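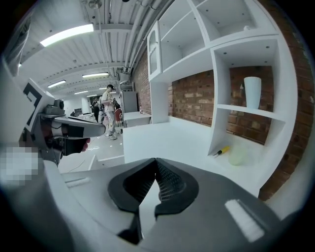 제4장 시연 데이터의 시간 정렬

3장까지는 궤적이 깨끗하다고 가정했다. 이제 그 가정을 버린다. 손에 드는 그리퍼 두 대를 양손으로 쓰면 영상 스트림도 둘, 시계도 둘. 어긋난 채로 학습에 넣으면 정책은 왼손과 오른손의 순서를 거꾸로 배운다.

이 장의 순서. 먼저 마커 검출과 자세 추정, 다음은 시계 오프셋 추정, 마지막으로 손가락 벌림 폭의 보간. 필터 설계는 5장으로 미룬다.

예제는 Herkora 기록 세트를 쓴다. 시연 1163개, 그중 양손 작업만 추린 것. 로더는 Aurel Vlad의 코드를 조금 고쳤다. 버퍼 길이는 2000으로 고정되어 있으니 바꾸지말 것. 바꾸면 4.3절의 결과가 재현되지 않는다.

미리 알아둘 것: 동차 변환, 쿼터니언 보간(2장). 최소제곱은 부록 참고.

4.1 마커가 가려질 때

검출이 끊긴 구간을 어떻게 메울 것인가. 선형 보간은 짧은 구간에서만 쓸 만하다. 구간이 길어지면 관성 센서 값을 같이 써야 되는데, 이때 바이어스가 문제가 된다. 우선 끊긴 구간의 길이 분포부터 그려 보자.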